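Interim Progress Report: Online Certificate in Applied Mapping and Spatial Data

Submitted to the Gristwood Fund for Continuing Education
Reporting period ending in July

1. Status of the program

The Certificate in Applied Mapping and Spatial Data completed its second year of instruction during this period. The program is offered fully online by the Claltora Institute and is directed by Mirjam Tanner. Enrollment across all courses reached 1,011, and 13 courses were open to students by the close of the period. The introductory cartography course continues to draw the largest group, most of whom are already employed in planning offices, utilities, or public health.

The spatial database course, which the previous report listed as delayed, opened in the spring term. Jonas Fankhauser revised the first four lessons after student feedback that the step from desktop software to query writing was too steep. A short practice module now comes between the two.

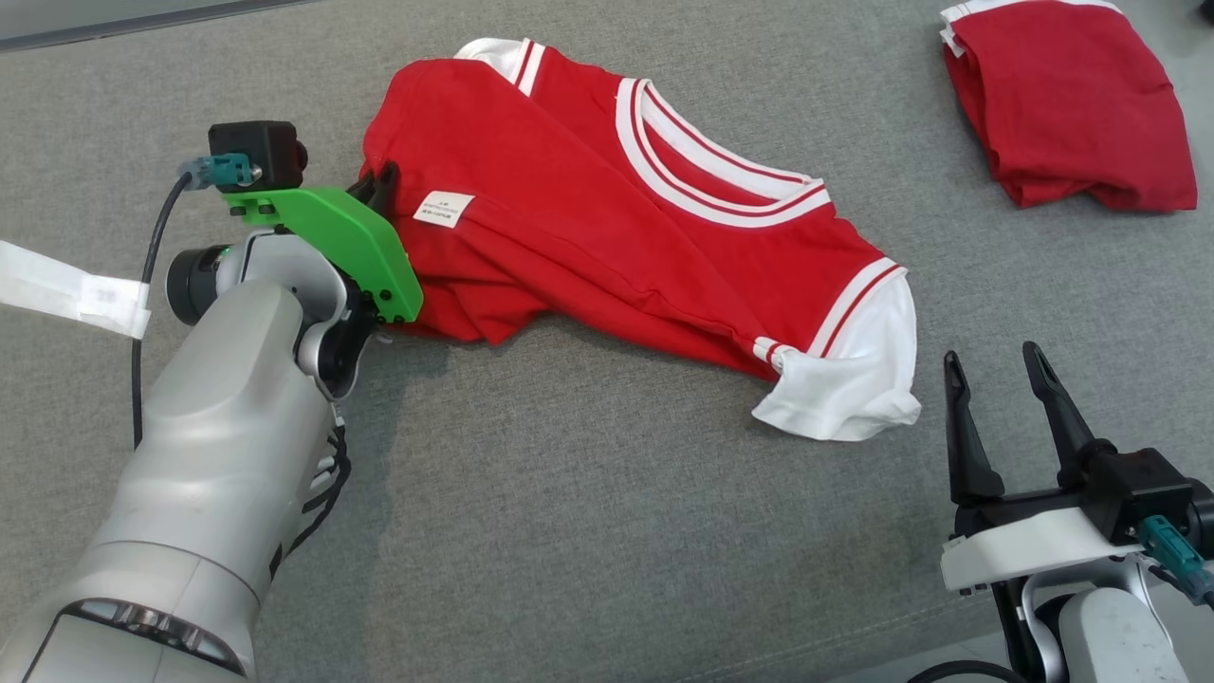 2. Learning platform and data

All course materials were moved to the Ziliseo platform before the spring term. The move took longer than planned. Older assignments contained 2,128 links to map layers and data files, and each had to be checked by hand after the automatic transfer left some of them pointing to retired addresses. Students in the remote sensing course lost access to one data set for part of an evening and were given an extension.

The Juška watershed data set is now the shared case study for three courses. Students meet the same study area first as a printed map, later as elevation data, and finally as a database they design themselves. Instructors report that less class time is spent introducing new places.

3. Student support

The Fund's grant paid for 111 tuition awards in this period. Awards were given to students without employer support, with preference to those returning to study after a long break. Evening help sessions begin at 7 p.m. and are staffed by graduates of the certificate. Attendance was low in the first weeks of each term and rose sharply before project deadlines. We intend to move some of the staff hours accordingly.

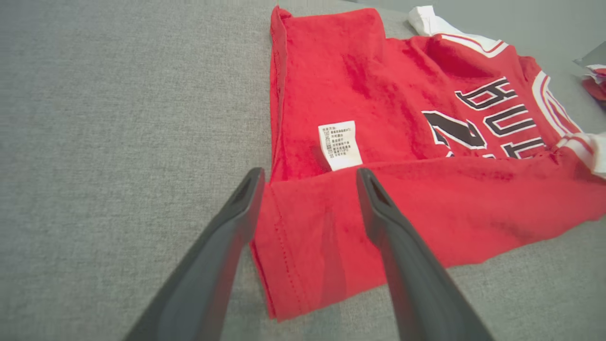
Red jersey, partly folded, on gray fabric.

4. Work remaining

The capstone course is still without a permanent instructor. Ms. Tanner will teach it in the coming term while the search continues. The accessibility review of recorded lectures is under way, and captions for the remote sensing series are not yet complete. No change to the approved budget is requested.

Filed under: Grants & Reporting | Online Programs | Geospatial

Comments (3)

dpalmer_gis
Will the Juška data be open to former students? I took the database course before it was added.

Renata K.
The practice module helped a great deal. Please add one before the scripting course too.

mapdesk
Section 3 does not mention weekend help sessions. Are any planned?

Related items
Tuition Awards: How to Apply
Moving to Ziliseo: Notes for Instructors
Open Position: Capstone Instructor, Applied Mapping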